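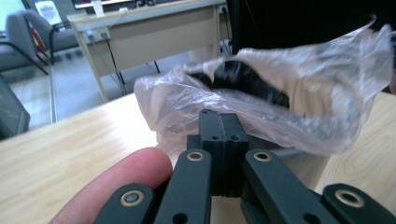 Hand gripper with the jaw pads together, next to a plastic bag on the bench.

Bevik hand gripper: care and repair FAQ

How often should I check the pivots?
At the start of each shift. Open and close the jaws slowly and feel for grit or side play. The brass rings should sit flush in the arms.

Can I oil them?
Use one drop of dry lube per pivot. Grease picks up lint and fibres, so keep it off the printed parts.

The jaws close crooked. What's wrong?
Usually one arm has been put back on the wrong side. Swap the inner pair and try again. If the seam between the pads still isn't straight, order linkage kit 1558.

How tight should the pivot screws be?
Snug, then back off until the arm swings under its own weight. Don't use a power driver.

An arm has split along a layer line. Can I glue it?
No. Print or order a new one. Spare arms usually ship from Ilter in up to 12 working days.

How do I clean the pads?
Wipe them with a damp cloth and mild soap. Solvents will dull the plastic and can soften it.

Do I have to recalibrate after changing an arm?
Yes. Run the open and close routine 2 times and save the new limits before you record any work.

Who do I ask about parts?
Ama Darko looks after spares. Put the kit number and the colour in your message.

Last updated Apr 6, 2021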